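Notebook, link cleanup, March 2025

Picking up from the January entry. The redirect table on the Basten wiki still has every short link we ever made, including the ones from before the move to Draleveck. Goal for this round: find out which ones are dead, stop making duplicates, and get the bookmarklet working again in current browsers.

Export from the old shortener gave 1,268 rows. Columns are slug, target, created, hits. The hits column is useless. It was reset at the move and then counted our own link checker for a while.

Ran the checker over the full export with a 90 second timeout. First pass flagged 339 targets as failing. That is too high. Looked through a sample by hand and most of them load fine in a browser. Two causes:

1. The checker sends HEAD. Several of the older servers answer HEAD with a 405 and GET with a 200. Changed it to fall back to GET on anything in the 400 range.

2. Targets with a fragment were being passed through with the # encoded as %23, so the server went looking for a page by that name. Our bug. The encode step ran on the whole string when it should only touch the query part.

Second pass not run yet. I want the duplicate fix in first so I only have to compare one set of results.

Duplicates: the table has a unique key on slug and none on target. Paste the same address twice and you get two slugs. Normalizing before lookup will catch most of it: lower-case the host, drop the default port, drop tracking parameters, sort what is left of the query. Trailing slash left alone for now. Two of the Virk pages return different content with and without it, and I would like to know why before touching that.

Did not merge existing duplicates. Old slugs are in printed handouts and in mail, so they have to keep resolving. New requests for a known target will return the oldest slug.

Bookmarklet. The old version opened a popup, posted the address, and wrote the short link into a text box for you to copy by hand. It now fails without any message on any site with a strict content security policy, which covers most of what we link to. Tried three ways around it:

Inline fetch from the bookmarklet. Blocked by connect-src on the same sites.

Plain window.open to the shortener with the address in the query string. Works everywhere I tried. The page on our side does the lookup and copies the result.

Small extension. Works, but then it has to be installed and updated on every machine in the shop. Parked. 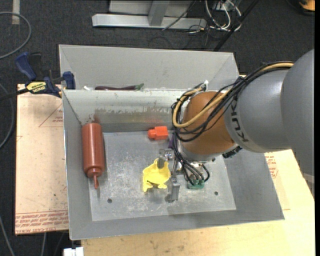
Going with window.open. One catch is length. The front end cuts the request line at 2,000 characters, and some of the Skimar report links run past that once encoded. For those the page now shows a paste box instead of returning a slug for half an address, as it did this morning when I tested it.

Clipboard write needs a user gesture in the new window, so there is one button. Focus is on it at load, so pressing Enter copies and closes. That makes the whole thing one click and one key, down from two tabs and a paste.

Slug alphabet: removed 0, O, 1, l and I for new slugs. Existing ones stay as they are. Length goes from five to six to make up for it.

Open items:
Run second pass with GET fallback and the fragment fix.
Find out what the Virk pages do with the trailing slash.
Redirects are still sent as 301. Browsers hold on to those, so edited targets don't show up for anyone who has used the link before. Change to 302 and check the cache header.
Back up the table before any of this goes live. Last dump is from January.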